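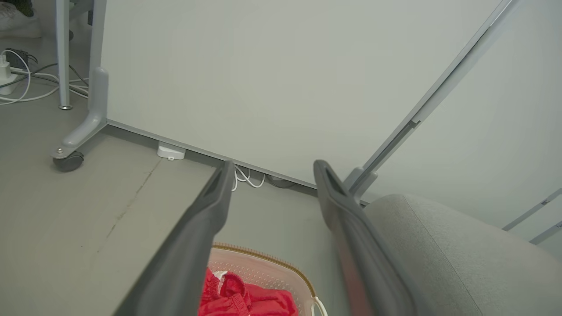 July, fabric store and lounge, Closden
Entry by P. Ngcobo, copy to Elmarie Kekana

Laundry sorting, second pass. Purpose: settle the order of work for the mixed garments before the Cloltix wash trial starts, and check whether the lounge corner will do as a sorting area or whether we go back to the bench in the Dlamini room.

Basket: shallow, perforated sides, looped handle. Holds its shape well enough on the floor when part filled. Tare weight 300 g on the small scale. Limit per load set at 900 g dry, which leaves room to see what is in there without digging. Elmarie had argued for more. We tried it her way first and the reds ended up under everything else.

Order agreed:
Reds and dark blues out first, one at a time, each checked for colour run with a damp white swab.
Pale items next, same swab, fresh side.
Anything with a contrast trim goes in its own pile whatever the main colour.

21 items logged in this pass, 9 of them put down for a repeat swab. Ikgate labels were hard to read on the older stock -- I have written the fibre content on tape and stuck it inside the collar.
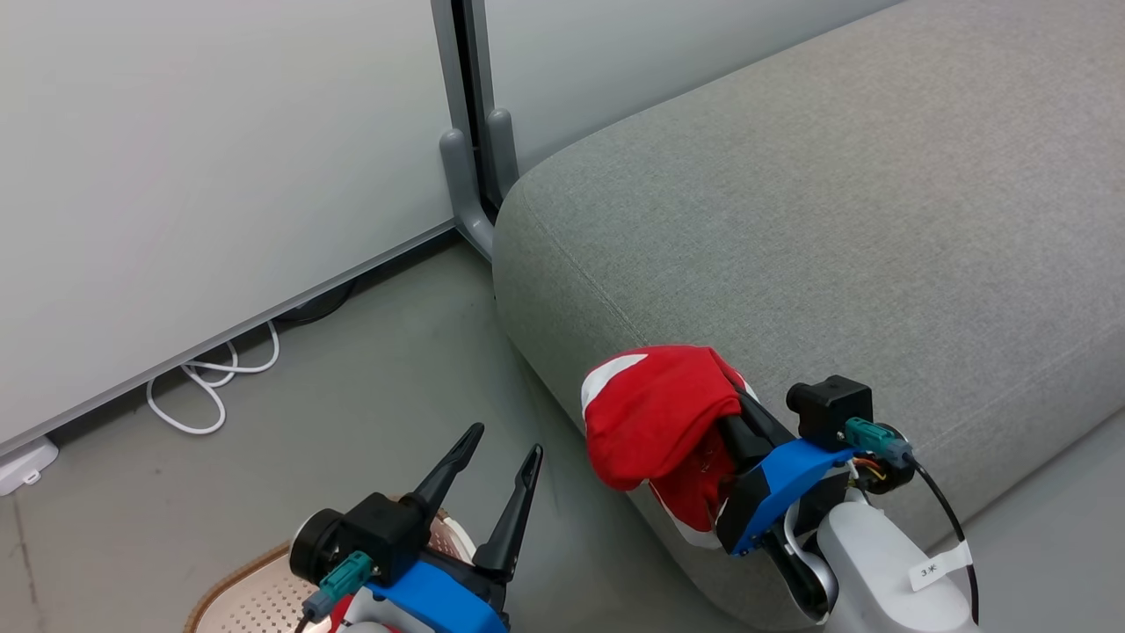 Contrast trim is the group most likely to give trouble in the wash. Bleed from a strong ground colour shows at the join before it shows anywhere else, so swab there and not in the middle of a panel. The red piece with the white stripe and white trim is the obvious case. It also shows the problem with working beside the sofa: the cloth bunches against the front of the cushion, and the upholstery is light grey. A damp red must not touch it. Cotton sheet over the seat from now on, tucked down at the front as far as the floor.

Cables under the white board to be taped down before we move the basket any further that way.

Room temperature not recorded, thermometer is still at Dlamini. Elmarie to bring it back with the spare swabs.

To do: repeat swabs, second sheet from stores, new tape.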